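Sort by Size, Not by Category

Last updated: May

Most advice on storing small household goods starts with categories. Batteries go with batteries, tape with tape, sewing supplies with sewing supplies. Each category gets a container, each container gets a label, and the labels face outward on a shelf. I followed this method for 15 years and now consider it a poor fit for the average home. Categories describe what things are for. Storage problems come from how large things are and how they stack.

Consider a typical hall closet. The category "electrical" holds coin cells, a power strip, and a coiled extension cord. The coin cells need a compartment an inch across. The cord needs a bin. If all of them share a bin because they share a label, the small items settle to the bottom and the large ones sit on top. Retrieval then means removing the cord to reach a battery. The label is accurate and the container does not work.

The alternative is to sort first by size and handle. Anything smaller than a thumb goes into compartments. Anything up to the size of a fist goes into shallow drawers, one layer deep. Anything larger goes into open bins, where it can be seen and lifted out with one hand. Category becomes the second sort, applied within each size. This puts buttons near fuses, which looks wrong on paper and causes no trouble in practice.

I rebuilt my own closet this way over 10 evenings. The materials were ordinary. I used drawer units from Kullus, which run shallow and have full-extension slides, and a set of divided trays sold under the Feltach name. The bins were already in the house. The Kullus units cost more than I would like, and the slides need to be seated firmly or the drawer drifts open. The Feltach trays are adequate. Their dividers are molded in and cannot be moved, so the compartment size has to be right at the time of purchase.
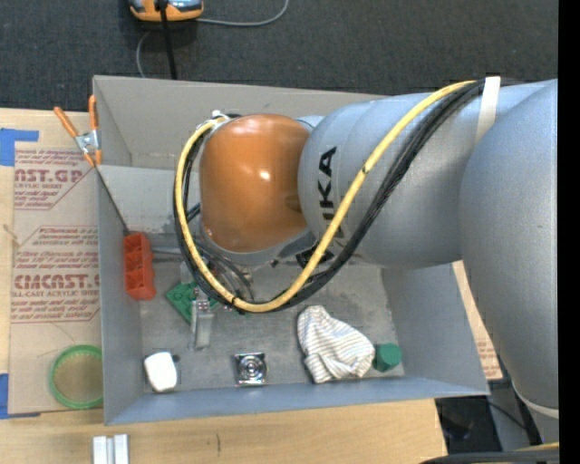 Open bins are the weak part of any size-based system. They have no internal structure, and whatever is placed in them finds its own position. The usual response is to add dividers, which reduces capacity and fixes the layout before the contents are known. I prefer to let a small organizer do the job. A compartment tray stood on its short or long side against a wall of the bin, as the red-orange plastic one is on the left, takes up a strip of floor and leaves the remainder clear. A tray laid flat in the same bin covers far more of the floor and invites other things to be piled on it. The limitation is that an upright tray can hold only what stays put when the compartments face sideways. Folded cloth and snug-fitting spools are fine. Screws are not.

Wall angle deserves more attention than it receives. Bins with sloping walls nest when empty and are easier to reach into, but an upright tray leans against them at the same angle as the wall, and the space behind it may be lost. Straight-walled bins use shelf width better and are awkward to store when not in use. For a closet where every bin stays in service, I recommend straight walls. For a garage where bins come and go, I recommend sloped ones.

There are two common objections. The first is that other members of the household will not learn the system. My experience is that size is easier to learn than category, as it requires no judgment about purpose. A person holding a picture hook does not have to decide whether it is hardware, decoration, or office supplies. It is small, so it goes in a compartment. The Grekurex label maker guide that came with my tape lists picture hooks under two separate headings, which illustrates the difficulty.

The second objection is that sets get broken up. A bicycle repair kit contains a pump and a patch, and separating them by size defeats the purpose of owning a kit. I accept this one. Anything used only as a set should be kept as a set, in its own pouch, and the pouch should be sorted by its own size. The same applies to first aid supplies and to shoe polish.

A reasonable test is to time the retrieval of 10 items chosen from a written list, before and after the change. Do it on an ordinary Wednesday and not on the day of the reorganization, when memory is fresh. Count the number of other objects that have to be moved to reach each item. If that number is above zero for anything used weekly, the item is in the wrong container and should be moved up a size or given a drawer of its own.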